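자주 묻는 질문: 손 모양이 다른 시연 데이터로 학습한 파지 정책

Clorndale 연구에 대해 들어온 문의를 모아 정리했습니다. 논문 본문을 읽지 않은 분도 볼 수 있게 썼지만, 수식과 손실 함수의 세부는 부록을 참고해 주십시오. 답변은 Radwa Samir와 Meenakshi Kashyap이 작성했습니다. 최종 수정일은 2025년 11월 11일입니다.

연구 일반

Clorndale은 무엇을 다룹니까?
다지 로봇 손으로 물체를 집어 상자에 넣는 작업을 모방학습으로 가르칠 때, 어떤 시점의 영상을 정책에 넣어야 하는지를 다룹니다. 새로운 손이나 새로운 팔을 제안하는 연구가 아닙니다. 하드웨어는 그대로 두고 입력 구성과 학습 순서만 바꾸어 비교했습니다.

왜 과일과 채소를 대상으로 삼았습니까?
모양이 규칙적이지 않고 개체마다 크기가 다르기 때문입니다. 특히 용과는 껍질에 비늘 모양 돌기가 있어서 손가락이 닿는 위치에 따라 접촉이 크게 달라집니다. 블록이나 컵만 쓴 예비 실험에서는 입력 구성에 따른 차이가 잘 드러나지 않았습니다.

주요 결과를 한 줄로 말하면 무엇입니까?
머리 시점과 손목 시점을 함께 쓰고 아래에서 설명할 2단계 학습을 적용했을 때, 처음 보는 개체에 대한 성공률이 83%였습니다. 비교에 쓴 다른 구성은 모두 이보다 낮았습니다. 구성별 수치는 논문의 결과 표에 있습니다.

성공은 어떻게 정의했습니까?
물체가 제한 시간 안에 지정된 상자 안에 놓이고, 손이 상자에서 완전히 빠져나온 경우만 성공으로 셌습니다. 물체가 상자 테두리에 걸린 경우는 실패입니다. 한 번 놓쳤다가 다시 집은 경우는 제한 시간 안이면 성공으로 처리했습니다. 판정은 고정 카메라 영상을 보고 Nouhaila Naciri와 Abdelghani Bensaid가 따로 했고, 두 판정이 갈리면 영상을 함께 다시 보았습니다.

방법

2단계 학습이란 무엇입니까?
첫 단계에서는 모든 시연을 섞어 접근 동작까지만 학습합니다. 이때 손가락 관절 명령은 손실에 포함하지 않습니다. 두 번째 단계에서는 접촉 직전부터 놓을 때까지의 구간만 잘라 손가락 명령을 포함해 다시 학습합니다. 영상 인코더의 가중치는 두 번째 단계에서 고정합니다. 고정하지 않으면 접근 동작의 정확도가 떨어졌습니다.

구간은 사람이 나누었습니까?
처음에는 손으로 나누었습니다. 지금은 손목 속도와 손가락 관절 전류를 이용해 자동으로 나누고, 경계가 애매한 시연만 사람이 확인합니다. 자동 분할 코드는 Grendetti라는 이름으로 저장소에 들어 있습니다.

시점은 어떻게 구성했습니까?
머리 카메라는 작업대 전체와 팔의 방향을 파악하는 데 쓰고, 손목 카메라는 손가락 가까이의 변화를 보는 데 씁니다. 작업대 쪽에 고정한 카메라의 영상은 정책에 넣지 않고 판정과 오류 분석에만 씁니다. 머리, 손목, 고정 카메라의 순서입니다.
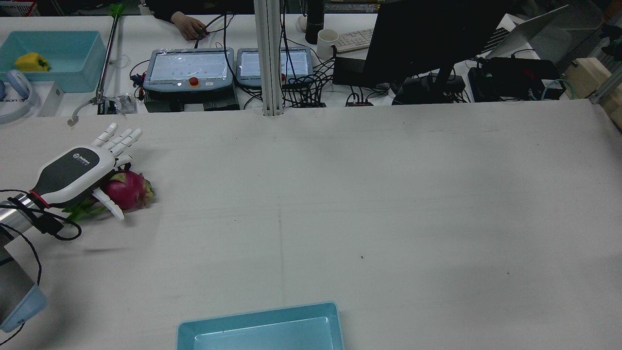
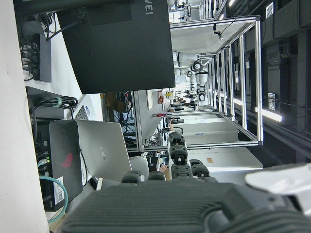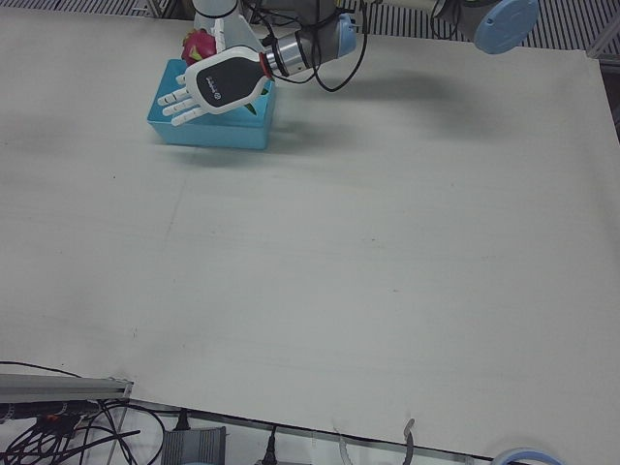

손목 영상만으로는 학습이 되지 않습니까?
물체가 손 가까이에 있을 때는 학습이 됩니다. 그러나 물체가 멀리 있으면 손목 카메라의 시야에 들어오지 않는 경우가 많고, 정책이 출발 방향을 정하지 못합니다. 손목 영상만 쓴 구성에서는 실패의 대부분이 접촉 이전에 일어났습니다. 반대로 머리 영상만 쓴 구성은 접근은 안정적이었지만 손이 물체를 가리는 순간부터 손가락을 닫는 시점이 흔들렸습니다.

영상은 돌려서 넣습니까?
손목 영상은 장착 방향 때문에 옆으로 누운 상태로 기록되며, 돌리지 않고 그대로 넣습니다. 90도 회전해 넣은 경우와 비교했으나 의미 있는 차이가 없었습니다. 다만 학습과 실행에서 방향이 같아야 합니다. 사전학습된 인코더를 바꾸면 결과가 달라질 수 있으니 다시 확인하는 것이 좋습니다.

손가락 관절값도 입력에 들어갑니까?
들어갑니다. 현재 관절 위치와 직전 명령을 함께 넣습니다. 관절 전류는 구간 분할에만 쓰고 정책 입력에서는 뺐습니다. 전류를 넣으면 학습에 쓴 손에서는 성능이 조금 올랐지만 다른 손으로 옮겼을 때 크게 떨어졌습니다.

촉각 센서는 사용합니까?
이번 결과에는 사용하지 않았습니다. 후속 과제인 Whitlock에서 따로 다룹니다.

데이터

시연은 어떻게 모았습니까?
원격 조작으로 모았습니다. 조작자는 5명이고, 각자 같은 물체 목록을 서로 다른 순서로 진행했습니다. 물체의 시작 위치는 시연마다 바꾸었고, 상자 위치는 한 묶음이 끝날 때마다 옮겼습니다. 수집은 9월에 마쳤습니다.

실패한 시연도 학습에 썼습니까?
첫 단계에서는 썼습니다. 접근까지는 정상이고 집는 순간에 실패한 시연이 많았기 때문입니다. 두 번째 단계에서는 성공한 시연만 썼습니다. 실패 시연을 두 단계 모두에 넣은 비교 실험은 부록에 있습니다.

카메라 사이의 시간 차이는 어떻게 맞추었습니까?
각 영상에 수신 시각을 기록하고, 관절 상태의 시각을 기준으로 가장 가까운 장면을 골랐습니다. 차이가 허용 범위를 넘는 구간은 버렸습니다. 하드웨어 동기 신호는 쓰지 않았습니다.

데이터를 받을 수 있습니까?
영상, 관절 상태, 구간 표시를 포함한 묶음을 공개할 예정입니다. 사람의 얼굴이 들어간 구간은 흐리게 처리하거나 제외합니다. 연구용 사용은 신청서 없이 가능하며, 상업적 사용은 Sosaditz 쪽에 먼저 문의해야 합니다.

재현과 한계

다른 로봇 손에서도 같은 결과가 나옵니까?
보장할 수 없습니다. 손가락 수와 관절 구성이 같은 손이라면 두 번째 단계만 다시 학습해 옮길 수 있었습니다. 손가락 수가 다르면 명령 공간부터 다시 정의해야 합니다. 평행 그리퍼로는 시험하지 않았습니다.

양팔 작업에도 쓸 수 있습니까?
논문의 수치는 모두 한 팔 작업에서 나온 것입니다. 양팔 작업에서는 두 팔이 서로를 가리는 문제가 있어 머리 시점 하나로는 부족할 수 있습니다.

조명이 바뀌면 어떻게 됩니까?
밝기가 조금 달라지는 정도에서는 성공률이 유지되었습니다. 팔의 그림자가 물체 위로 진하게 떨어지는 조건에서는 손이 멈추거나 너무 일찍 닫히는 경우가 늘었습니다. 색상 증강을 넣어도 완전히 해결되지 않았습니다.

무른 과일은 다룰 수 있습니까?
현재 방법은 쥐는 힘을 직접 제어하지 않습니다. 껍질이 약한 과일에서는 눌린 자국이 남을 수 있습니다. 성공 판정에도 손상 여부는 포함되지 않으므로, 수치를 해석할 때 이 점을 고려해 주십시오.

재현이 잘 안 될 때 먼저 확인할 것은 무엇입니까?
손목 카메라의 장착 각도를 먼저 확인하십시오. 각도가 조금만 달라도 두 번째 단계의 성능이 떨어집니다. 그다음은 관절 명령의 정규화 범위입니다. 저장소의 기본값은 저희 손에 맞춘 값이므로 그대로 쓰면 손가락이 끝까지 닫히지 않을 수 있습니다.

오류를 발견하면 어디에 알립니까?
저장소의 이슈 게시판에 남겨 주십시오. 설정 파일과 실행 기록을 함께 올려 주시면 확인이 빠릅니다. 데이터 관련 문의는 Ashraf Abdel Hamid가 담당합니다.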